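Mostau shelf-loading project
Progress report to the Kemthorpe fund
October 4, 2024

Summary

Work on the second stage is on schedule. The aim of this stage is to collect enough hand-shown examples of simple shelf tasks for the Mandby arm to be trained on them before the end of the year. To date we have 935 recordings, of which 486 have been checked and accepted. Another 147 were rejected and the rest are waiting for review.

Method

We stopped using remote control for the shelf tasks this quarter. Operators found it slow, and small errors near the wire walls often ended a run. The tasks are now shown with hand-held grippers. The operator does the job directly and the camera on the gripper records it from close to the fingers. Remote control is still used at the Achterberg site for the drawer tasks, where it works well enough.
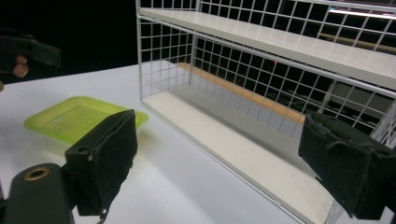 Recording station with wire shelf and green translucent lid or tray, seen from one of the hand-held grippers.

The current task set covers placing light items on either level of the shelf and taking them off again. Operators are asked to vary the starting position of the item between runs and to keep a steady pace. Most rejected recordings were too fast, or the item was hidden behind a finger for too long at the moment of pickup.

Equipment

The covering on the finger pads wears quickly and the edges fray. We have been changing pads when grip becomes poor, but this was not planned for in the budget. We ordered 36 replacement pads from the small parts line and expect these to last through the end of the stage. No other repairs were needed.

Problems

The see-through items are still hard for the tracking software, mainly under the ceiling lights. We are testing a lower exposure setting - early results are mixed.

Next steps

Review of the remaining recordings comes first. The first training run on the Mandby arm is planned for December, using the upper shelf tasks only. We do not ask for any change to the payment schedule at this time.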